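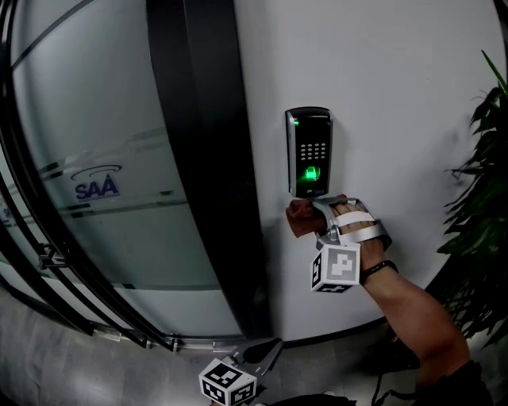 Section 4. Adding people, codes and fingerprints

By now your door controller should be powered up and talking to the lock. If it isn't, go back to section 3, because nothing in this part will stick until the controller has saved its settings at least once. I run four doors on the Stelmakh controller in our shared workshop building in Brakport, and I've set up every one of them myself, so most of what follows is the order I wish I'd used on door one.

You'll need your admin code, the people you're adding, and a quiet half hour. I do mine on a Wednesday morning before nine, when I can hold the door open without annoying the whole hallway.

4.1 Before you start

1. Write down the admin code and keep it somewhere that isn't behind the door you're working on. (Yes, I did that. Once.)
2. Check the clock. If the controller thinks it's three in the morning, any time limits you set will be wrong too.
3. Prop the door open and leave it propped until you've tested a code.

Note: The controller holds 2884 users, so unless you're running a stadium you won't fill it up. The event log is a lot smaller and writes over its oldest entries, so export it first if you need them.

4.2 Adding a code

1. Enter admin mode with your admin code.
2. Pick menu 29, Add User.
3. Type a user number. I start regular members at 100 and keep the lower numbers for myself and the cleaners, which makes the log much easier to read later on.
4. Type the new code twice. Six digits is the longest it will take, and I'd use all six.
5. Wait for the long beep. Two short beeps means the code is already taken by somebody else. Don't announce that to the person standing next to you, just pick a different one!

Caution: Change the factory admin code before you add anyone. It's printed in the quick start sheet, and that sheet is all over the internet.

4.3 Adding a fingerprint

1. Add the person with a code first, as in 4.2. You can do it the other way around, but then they've got no backup when their finger won't read.
2. Stay in admin mode and pick menu 54, Enroll Finger.
3. Type the same user number.
4. Have them press flat and hold until the beep, then lift, then press again. It wants three good reads.
5. Repeat with a finger from the other hand.

Press flat — that's the whole trick. People tend to poke at a reader with the very tip of the finger, and you'll get a poor read that works today and fails on the first cold day in November. Our potters and our one bricklayer have prints worn so smooth that I've given up and put them on codes only. They seem happy enough.

Note: Clean the sensor with a dry, soft cloth. I used glass cleaner on door two and had to enroll half the building again.

4.4 Testing

1. Leave admin mode. It times out by itself, but I don't like waiting for it.
2. With the door still propped, try the new code and listen for the lock.
3. Try each finger.
4. Close the door with somebody on the inside and try everything again.

If the lock clicks but the door won't open, the problem is nearly always the strike plate, so grab a screwdriver and see section 7. If you get error 362, the controller has lost touch with the reader. Check the plug at the controller end, push it in until it clicks, and start 4.4 again from step 1.

4.5 Removing someone

1. Enter admin mode and pick Delete User.
2. Type the user number and confirm. Code and fingerprints go together.
3. If you use the Grokura desktop program, press Sync afterward. Otherwise it will cheerfully put the person back the next time it connects.

Time limits and holiday schedules are in section 5.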